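How to Bring Assisted Driving Into a Delivery Crew Without Losing the Drivers

When our depot got its first cars with lane keeping and automatic speed control, most of us expected a long argument, and we got one. People wanted to know who was driving, who got blamed, and whether the job would still be theirs by November. If your shop is headed the same way, I hope these steps save you a few sore evenings.

Step 1. Start on a quiet road with plain markings. Pick a stretch with clear lines on both sides and let each driver get used to the feel of the wheel moving a little by itself. Tree shade on the pavement is worth talking over too, so ask your people what they notice as they come up to it.

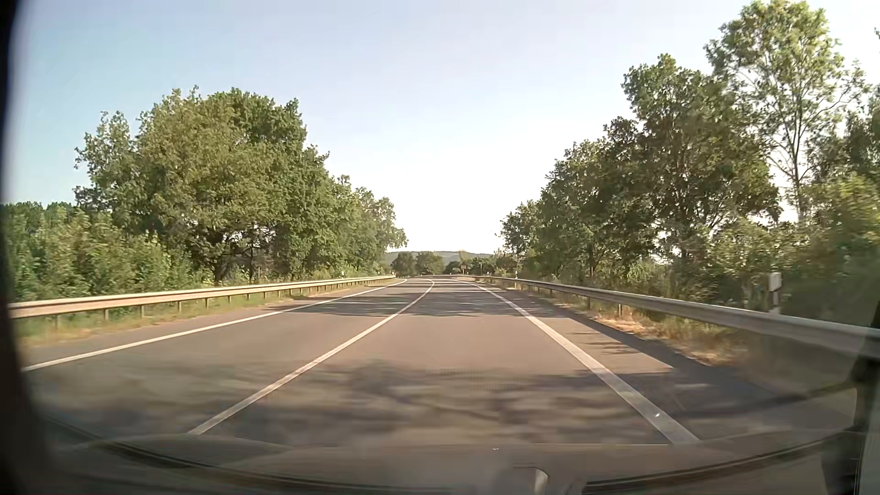 Fuvville, June 2025

Step 2. Keep the first rides short. We ran 7 days of them on the road toward Nosbridge, two people to a car, and the passenger wrote down every time the driver took over. Please don't use that sheet to grade anybody! Ours stayed in the break room, where folks could read it over coffee and grumble together.

Step 3. Agree on where the driver takes the wheel back. At Gomance we settled on junctions, and we say it out loud – "mine" – well before the bend. With traffic crossing ahead and a signal to watch, you want both hands and your whole mind on it. 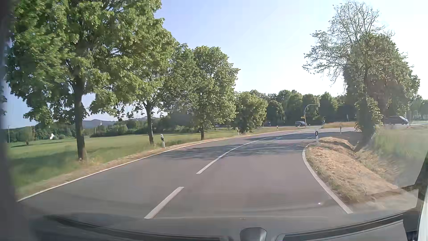 Step 4. Rewrite the job, on paper

Watching a system is tiring in its own way, and our older hands felt it most. We added a second break on the Fontana run and put "supervising the car" into the job description, with the pay line changed to match. Do this before the cars arrive if you possibly can (we did it after, and heard plenty about it).

Step 5. Let people say no for a day. A driver who slept badly can switch the whole thing off and drive the old way, no form to fill in. Just leave a note on the key hook so the next shift knows how the car was left.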